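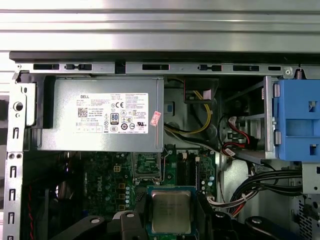
Power supply inside a desktop tower, Dell label, 80 PLUS mark.

Thread on how we recorded the Hetinberg choir album, for the people who asked after the July service. I engineered and mixed it. Hélène Fraser arranged and directed. Long, so mute me if you came for the hymns.

The choir is four-part, unaccompanied on most of the record, with Hammond-style organ on two songs and piano on one. No drums. Hélène was firm on that and I agreed with her by the second rehearsal.

Room first. Hetinberg chapel is plaster on stone with a timber ceiling. The reverb tail at mid frequencies is long enough to blur fast consonants, and it gets longer in the low mids, where the basses live. With the pews full it tightens up a lot. We recorded with the pews empty.

We hung heavy curtains on the back wall and left the side walls bare. Treating the sides as well made the sopranos sound as though they were in a cupboard. I tried it for one song and took it all down again.

Main pair: two small-diaphragm condensers on a tall stand behind Hélène, spaced, omni. Height mattered more than spacing. Too low and you get the front row and nothing else. We raised it until the tenors came through without anyone being asked to sing up.

Spot mics: one per section, cardioid, well back. They sit low in the mix. On three of the songs they are muted from start to finish.

Soloists sang from within the choir, one step forward. No booth, no overdubs. If the soloist cracked a note we did the song again, or we kept the crack. There is one on Menzies, second verse. We kept it.

Menzies, for those asking: it is the name of the tune, not a person in the lyric. Hélène's grandmother had it in a handwritten tonic sol-fa book with that word at the top and no composer. If anyone recognises the melody from elsewhere please reply with a source. I would like to credit it properly.

Tonic sol-fa is also how the choir learned everything. About half of them read staff notation as well, but the sheets on the stands were sol-fa. This affects the editing. When I asked for a pick-up from bar 30, I got blank looks. When I asked for it from the words, they were in before I had pressed record.

Tuning. Unaccompanied choirs drift. Ours drifts flat on slow songs and stays put on anything with clapping. Over the full length of Eto they went down by less than a semitone, evenly, all parts together. I have left it alone. Correcting it would mean stretching the room sound along with the voices, and you can hear that happen.

It does mean you cannot cut between an early take and a late one without checking pitch first. I made a note of the closing chord of every verse in every take. Tedious, but it saved the edit on Eto, where verse 3 comes from a different take from the rest.

Clapping. The claps on Estilar are the choir's own, recorded live with the voices. They overload the spot mics quickly, so I set the gain on the claps and let the singing sit low on the meters. The noise floor was fine. The chapel boiler was switched off at the wall.

Somebody asked why Estilar sounds closer than the rest. It was tracked with the choir in a horseshoe, main pair at the open end and lowered. Everything else is in straight rows. Hélène wanted the call and the response to come from opposite sides, and the horseshoe gives you that without touching a pan control.

Organ. It was not in the room. The chapel instrument has a cipher on one note of the upper manual, so the organ parts were played on a keyboard afterwards, to the finished vocal. This is backwards, and the player had to follow the drift by ear with the master tuning adjusted per verse. You may notice it on the last held chord. I do.

EQ: high-pass on everything, gentle. A wide cut at 200 Hz on the bass spots. A narrower one at 470 on the main pair for a ring that comes off the ceiling and shows up whenever the altos hold a long open vowel. No boosts on the main pair at all.

Compression: none on the main pair. A little on the soloists' section mics, slow attack. Mastering added a small amount of limiting. The record is quiet next to most gospel releases. Please turn it up.

Reverb: none added to the voices. The organ and piano have a convolution reverb made from a burst balloon in the same chapel, so they share the space with the choir. It took several balloons. The first few picked up traffic.

Sessions began at seven in the evening, when the road outside goes quieter. We stopped when the sopranos started asking for water between verses. Past that point the takes are not usable and you are only wearing people out.

What I would change: a second pair further back in the nave, recorded and kept even if unused. A lower stand for Hélène, whose page turns are audible in the intro to Menzies. And the piano tuned on the day, not the day before.

Lyrics and sol-fa sheets for all the songs will go up once Hélène has checked the spellings in verse two of Estilar. Choirs are welcome to sing from them. For recordings, message her first.

Replies are open for mic questions. For anything about joining the choir, ask Hélène. Rehearsals are in the side hall and basses are wanted.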